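Search the community
Search
All topics

Two-arm pick and place: when do I cut an episode, and how much should the table change?

4 min read

Ulises Usuga
January 2, 2025

I'm collecting demonstrations for a two-arm setup and I would like to settle on some rules before I record too much of the wrong thing. The task is to pick small metal pieces off the table and put them in a white tray. I drive both arms by hand with leader arms, and each episode is saved with the joint positions, the gripper openings and the video. The recording software is Tokadach. Training will be done later on another machine, with the standard imitation policy from the Hutsuliak package and no changes to it at first.

My target is 500 episodes. I have recorded a good number so far and thrown out 27. Most of those were my own mistakes: I dropped a piece and then spent a long time chasing it, or I closed the gripper on nothing and didn't notice.

These are the points I'm stuck on.

I don't know what one episode should be. I started with "clear the whole table," which gives long recordings with a lot of picks in them. Then I tried one pick per episode, and that is much faster to redo when something goes wrong, but I spend more time resetting than recording. Right now I have both kinds in the same folder, and I suspect that is bad.

The other things on the table also need a rule. I put a dish and a small bowl near the tray and sometimes lay something in the dish, so that the policy doesn't learn that the tray is the only object around. I don't have a schedule for changing them. I change them when I remember.

Then there are failed grasps. These pieces are small and shiny, and the fingers sometimes slide off one end. If I miss and then get it on the second try, should I keep that episode? I've seen people say recoveries are useful and other people say to delete anything that isn't clean.

Last, the arms. I use whichever arm is closer. For pieces in the middle I pick whichever one I feel like. I have read that this kind of choice can confuse the model, and I'd like to know how seriously to take it.

I have fixed views of the whole table and one from the wrist. Frames from different episodes:

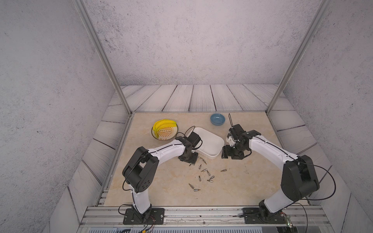 Wrist view with a piece in the fingers:

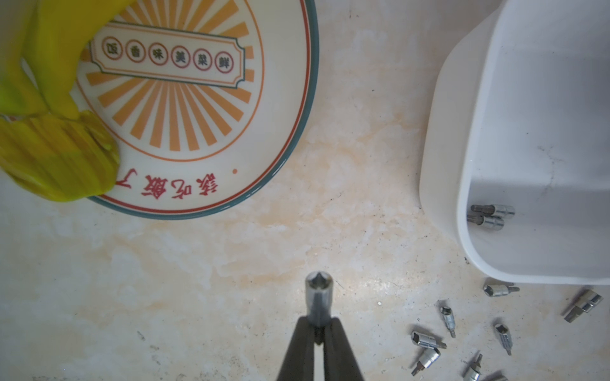
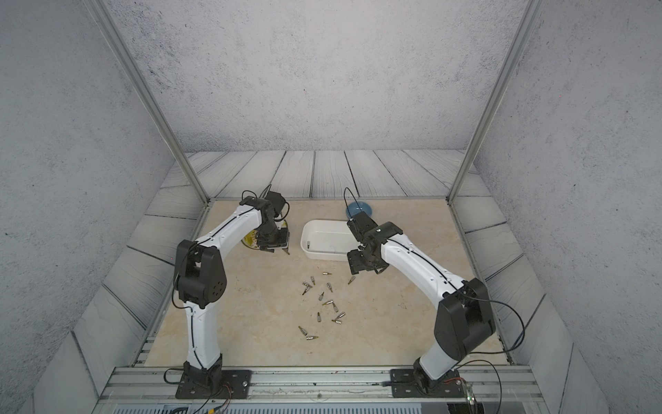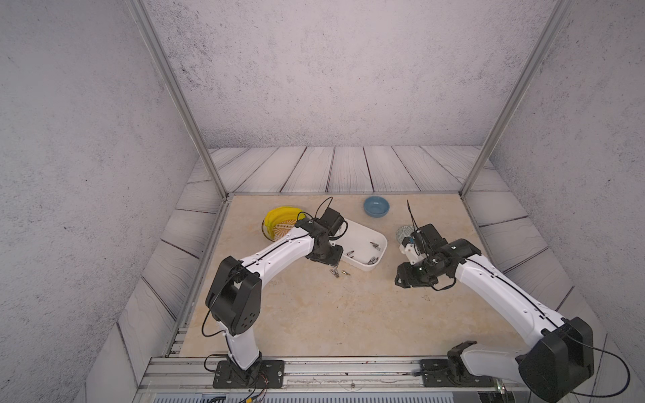 gearlash

Split the folder first. Mixing long and short episodes isn't fatal, but if every short episode ends after one pick and every long one keeps going, the policy gets two different answers for what to do after a release. Some of the time it will stop and sit there with pieces still on the table.

I would keep the long format and cap it. Put out a fixed number of pieces, clear them all, bring both arms back to the same rest pose, hold for 2 seconds, stop. The hold at the end matters more than it looks. It gives you a clear "done" state, and it makes trimming easy if you hit the stop key late.

On failed grasps: keep them if you recovered right away. A missed close followed by a small correction and a good pick is the behavior you want when the policy misses, and it will miss. Delete the ones where you backed off, looked around, and came in again from somewhere else. Long pauses are worse than misses. If you stop to think while the arm is hovering, the policy learns to hover.

For the middle of the table, make a rule and write it down. Mine is an imaginary line from front to back. Left of it is the left arm, right of it is the right arm, and a piece lying across the line always goes to the right arm. It took me one bad dataset in May to start doing this. The trained policy would send both arms toward the same piece and they would wait for each other.

Also label the episodes you reject and move them to another folder instead of erasing them. You may want them when you check the policy on hard cases.

Ulises Usuga

Thanks. The hovering part is something I do all the time. I'll go through the old ones and trim the pauses if Tokadach lets me cut from the middle.

gearlash

Don't cut from the middle. The arm will jump between one time step and the next. Trim the ends only, and drop the episode if the pause is long.

Dusel_reader

more data fixes most of this imo. i did one pick per episode on my Muter arm and it worked ok

tallbench

The reply above is for one arm with one thing to pick up, so I wouldn't lean on it here.

Adding to what gearlash said, about changing the table. Do it in blocks. I record 16 episodes with one arrangement of the background objects, then change all of them, including where the tray sits, and record the next 16. Within a block I only re-scatter the pieces. That way each arrangement gets enough coverage, and I can hold back whole blocks for testing. If you hold back random episodes, your test set has the same table as your training set and the score will look better than it should.

Scatter the pieces by dropping them from your hand. If you place them one by one, you'll end up laying them at angles that are easy to grab. Let some of them land touching each other. You can leave those out for the first block or two while you get used to the controls, but put them in before you get far.

Check the wrist video too. With shiny parts, exposure set to automatic will shift every time the gripper comes down close. Lock it, and lock white balance with it. If the early episodes were recorded on automatic, train once with them and once without before you decide to throw them away.

I'd also stop well short of 500 and train something. Even a poor policy will show you which part of the table you have been avoiding.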